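About Clumance

Product safety checks for importers who would like more than a certificate

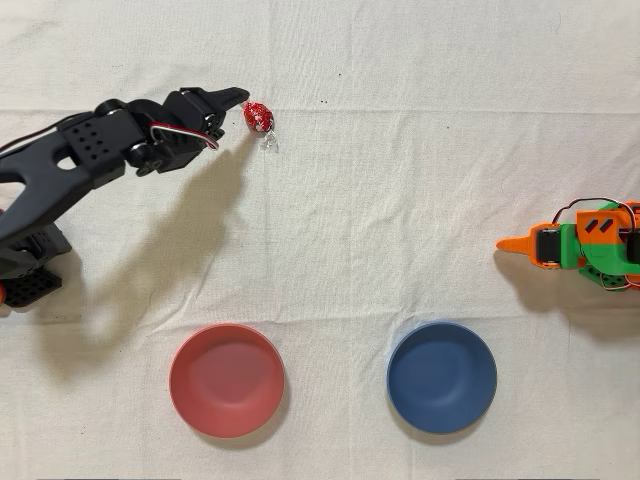
Two bowls and a foil-wrapped candy on an off-white cloth.

Clumance reviews consumer goods before they are shipped to stores. Our clients are small importers, most of them buying from factories they have never visited. They come to us with a stack of test reports and a supplier's promise that everything is fine. We read the reports. Quite often the model number belongs to a different product, or the lab tested a sample that was made before the design changed.

We started as a two-person office in Fullum, after years of signing off on paperwork we didn't much believe in. The paperwork has not improved. A seal on a box tells you that somebody bought a seal, and we'd like to know what was tested, when, and on how many units.

In the year to March we reviewed 2,721 product files. Of those, 966 went back to the supplier with questions, and 843 of that group came back with answers we could accept. The rest are still open or were dropped by the client. We don't claim that a file we pass means a product can't hurt anyone. Be careful with any firm that does.

What we do

File reviews for toys, kitchen goods, small appliances and packaged food. Label checks, including warnings, ingredient lists and country of origin. Sample pulls from the warehouse at Tanguy — we choose the cartons, and the seller doesn't get a say.

What we don't do

We don't run a rating program and we have no badge for your website. We don't take a fee from factories or labs. Our tracking system, Flunska, shows clients each open question on a file, including the ones that make us look slow.

Working with us

Send the product file and the supplier's reports together. We'll tell you whether a review is worth paying for, and sometimes it isn't.

Page last updated September 30, 2022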